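The Slow Wash: How I Learned to Like Laundry at 46

For most of my adult life I did laundry the way some people do taxes, in one furious session at the last possible moment, with a lot of sighing. Everything went in together. Towels, work shirts, the sweater I'd sworn I would hand wash, all of it crammed in until I had to push the door shut with my hip. Then I'd forget about it until bedtime and find it sitting there in a cold damp knot (you know the smell), and I'd run the whole thing again.

I was 46 when I finally got embarrassed enough to do something about it. My old machine had died in January, mid-rinse, with a full drum of sheets, and the repairman at Tornmont wanted more for the part than I'd paid for the washer. So I went shopping. And because I was about to spend actual money on the thing, I thought I might as well learn how to use it.

Enter Larasati Yusof. She ran a small dry cleaning and alterations shop on Szczepańska Street for years, and these days she teaches an evening class there on looking after clothes. Seven of us sat on folding chairs between the pressing tables, holding our worst stained items in our laps like nervous pet owners at the vet. I'd brought a linen tablecloth. It had seen some things.

Her first lesson was about how much we were all stuffing in. "Put your hand in flat on top of the clothes," she told us. "If you can't turn it sideways, take something out." I went home and tried it on the load I had waiting, and I couldn't even get my hand in.

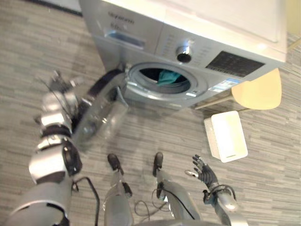
Small loads used to strike me as a terrible waste, a bit like driving a bus to the corner store. Larasati doesn't see it that way, as long as you aren't running a half-empty drum four times a day. Her rule is that you wash by kind, and if the kind happens to be a modest pile, then so be it. A bundle of teal at the bottom of the drum is a perfectly respectable load in her book, especially the first time or two that a strong color goes through. Blue-greens are famous for leaving a little of themselves behind on whatever is nearby. I have a formerly white pillowcase that can confirm this! The other thing she's firm about is the door. Leave it open when you're done, all the way if you've got the floor space, and wipe down the rubber gasket while you're there. Run a finger inside the fold of it first. I won't tell you what I found in my old one, except that it included a button, a guitar pick and a gray sort of felt that had once been several tissues.

Detergent was the next shock. I had been pouring it in by instinct, which is to say a lot. The class had us measure out what we normally used, then measure out what the package called for, and line the cups up next to each other. Mine was the tallest by a good inch and I was weirdly proud for a second. Too much soap doesn't rinse out properly, it just settles into the fabric and makes towels go stiff and gray, and then you think the towels are dirty and add even more. I'd been stuck in that loop for years. I now use a powder from Gukano that comes with a scoop so small it looks like it belongs in a dollhouse, and my towels have come back from the dead.

Then there's temperature. I'd always believed hot meant clean. For bedding after somebody's been sick, sure, turn it up. For nearly everything else I wear, cool does the job, and my black clothes have stayed black instead of drifting off toward that sad charcoal. I do turn them inside out now. It takes about as long as complaining about it.

The part I hadn't expected to enjoy was the sorting. I used to have one enormous hamper in the closet, and it was less a hamper than a burial site. Larasati talked me out of it. She likes small baskets with holes in them, the kind that let air through, and she likes them light enough that you'll carry one to the machine without making a whole production of it. I bought two from Wadside. They sit on the bedroom floor, one for darks and one for lights, and when one's full, that's a load. No decisions required.
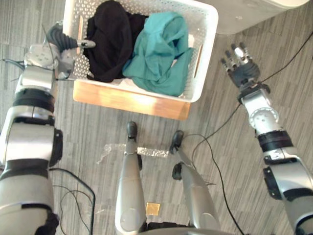
So can you ever wash dark and bright clothes together?

Once they've been through the machine a few times on their own, most of them get along fine in cool water. The test is easy: dampen a hidden bit of the garment, an inside seam or a hem, and press it with a white cloth. If color comes off on the cloth, that piece goes solo for a while longer. If the cloth stays clean, let it mingle. New jeans are the exception, and I'd keep those away from everything you love for a good long time.

I should say something about drying too, even though it's where my enthusiasm runs a little thin. I don't own a dryer. I have a folding rack from the hardware store and a window that gets sun until midafternoon, and that's the entire operation. What's made the difference is shaking things out. Really shaking them, hard, so they snap – my neighbor downstairs probably thinks I'm beating rugs. T-shirts come off the rack nearly flat, and I've ironed maybe twice since spring. Knits go flat on a towel, and if there's no room for a towel then the knits can wait.

As for that tablecloth, it took three rounds. Cold water first, then a paste of Larasati's that she'll only describe as "mostly patience," and then 90 minutes in the sun on somebody's balcony railing while we all stood around with tea. There's still a faint shadow on one corner if you know where to look. I put the bread basket over it.

I do a load most mornings now, before coffee, while the apartment's quiet. It goes in, I go about my business, and I set a timer on my phone so I'm there when it stops. My sister came to stay last month and caught me checking the label on a sock. She's been telling the whole family.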